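4.2 Planning from the wrist view in tight spaces

We said in the last section that Codon plans in two layers, and it is the lower layer that gave us most of our gray hairs. The upper layer picks a pose near the target and is happy with a rough map. The lower layer has to bring the fingers in over the final stretch using the wrist view alone, and at that range the map we trusted a moment ago is of very little use. Large surfaces fill the view, their rims and corners fall outside it, and the depth estimate (which likes corners a great deal) begins to wander. So we let the planner work with free gaps in place of whole objects, and we ask only that each finger keep a margin to the nearest surface on its own side.

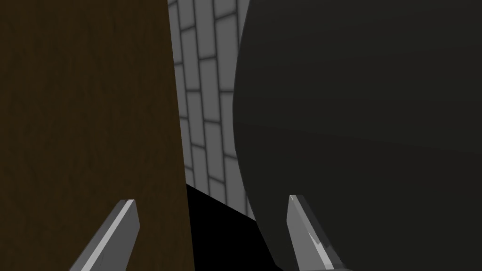 Figure 2. Simulated wrist view at close range. The gap between a brown wooden panel and a dark rounded object shows the tiled wall behind, with one finger in front of each of the two near surfaces.

Simanjuntak, reading an early draft, objected that a gap is only as good as the depth on both sides of it, and that a smooth curved surface with no rim in view will always be judged farther off than it is. "You are planning into a space you have guessed at," the note went on, "and the margin ought to grow with the guess."

We took this to heart, and the version reported in this paper does just that. The margin now starts at 5 mm and widens with the spread of the depth estimate, up to a cap of 40 mm, past which the planner backs out and asks the upper layer for a new pose. We ran the change on the 258 close-range starts in the Davcombe set, with the same seeds as before, and we were glad to see fewer contacts on curved surfaces, though the price was a slower approach and a fair number of retreats that a bolder planner would have skipped.

One small matter of tooling may save a reader an afternoon. The Forkico replay tool stores finger poses in the wrist frame, and our planner expects them in the base frame, so the logs must be converted before any margins are compared.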